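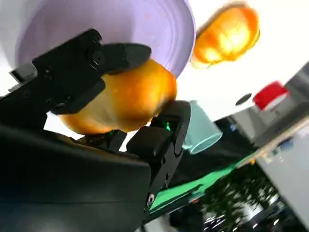

Bread roll, glossy crust.

We use cookies to improve your visit. Accept / Manage settings

SPEAKER NOTES, Ovdale library talk, July 2020
"Why your bread goes stale and what to do about it"

Say hi, thank Cameron Drummond for the room. Phones off. 15 min then questions.

Start w/ a show of hands: who keeps bread in the fridge? Wait for it. OK. Sorry. You're making it worse.

Stale is not the same as dried out. Big point, say it twice. A loaf wrapped up tight still goes stale. Starch in the flour swells up with water in the oven, goes soft. Then as it cools the starch starts lining up again, gets firm. Water moves from the crumb out to the crust. So crust goes leathery, middle goes hard. Fridge speeds that up. Freezer pretty much stops it.

Don't say "retrogradation" unless someone asks. Lost the whole room in Indham with that one.

Storage, go quick:
- crusty loaf, cut side down on a board, first day
- after that paper bag inside a bread box
- soft rolls want plastic, they have no crust worth saving
- slice BEFORE you freeze. always

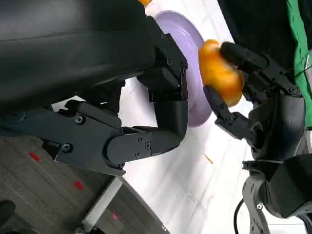
Eduard Skála wrote in after the April talk that his mother never froze a thing, she baked small and baked often, and he thinks I spend too long on freezers and not enough on just buying less bread. Fair. Read that out, people like it. Then: yes, if you have the time. Most of us dont.

Bringing it back. Wet the crust under the tap, quick, hot oven, few minutes. Heat loosens the starch up again. Eat it right away, it firms up faster the second time. Doesn't work on moldy bread!! Mold = throw out the loaf, not just the corner.

Jalen Ridgeway's question from last time, does toast count? Yes. Same idea, plus browning.

Now the fun part, old bread on purpose. Bread pudding, crumbs, soup. For 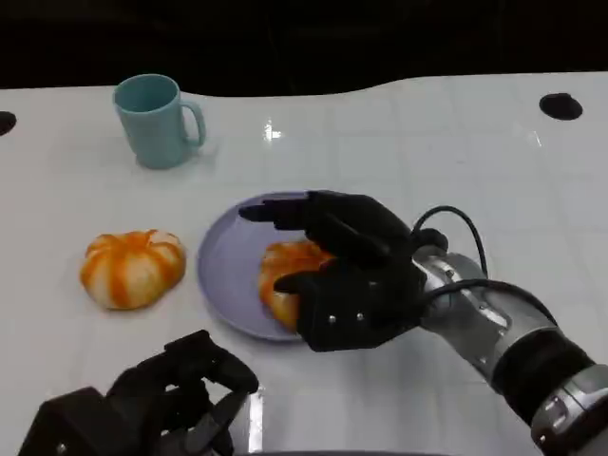
the soup you want it properly hard, two days at least, torn not cut. Garlic, oil, broth, egg on top. Amos Delacroix does it with rye and says never go back. Crumbs: dry in a low oven, blitz, jar. Keep in the freezer if there is any butter in them.

Running late? Skip teh pudding, go to handout. 100 copies by the door, recipe on the back.

Questions. Repeat each one loud for the back row.

3 comments | 794 shares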